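Stems and the people who used to hold them

The first arm went in on the display bench at Nordin in March, and the second was bolted down before anyone had agreed what to call the first. The job sheet calls them Udumness A and Udumness B. The bench calls them Left and Right, and has done so with increasing affection as Right has got worse at lilies.

The arms do single stems. Roses mostly, the artificial sort that go out to hotels and dentists, picked up one at a time and passed along for bunching. It is dull work and it is hard on the thumbs, and those of us who did it for years are finding that we miss it slightly, in the way one misses a bad bus route. Zomden wants an order of 200 by the end of the month and has asked for "a natural look", so bunching is still done by people, who are thought to have one. 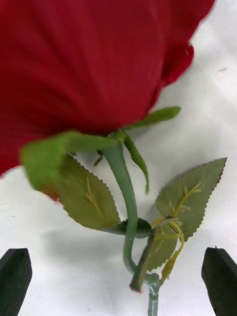
Will anyone on the bench lose hours because of the arms?
Hours stay as they are until the autumn rota, and the 3 people who came off stems have moved to bunching and packing at the same rate.

Tyra Engebretsen has gone from stems to looking after the arms, a promotion that came with a tablet, a lanyard and 17 pages of instructions from Astari. She spent her first week learning to press Pause. Her second was spent learning that everyone else would also like to press Pause, usually while leaning over her shoulder and offering advice about leaves. Leaves are a sore point. A person picking up a rose moves them aside without thinking, and it has taken a good deal of thinking to explain this to Left.

Training on the tablet is open to all bench staff, and there are 2 places left on the next round. Put your name on the sheet by the kettle. Please write it legibly, as last time we trained somebody called Blob.

The radio has been moved away from the arms and back to bunching, where it is listened to.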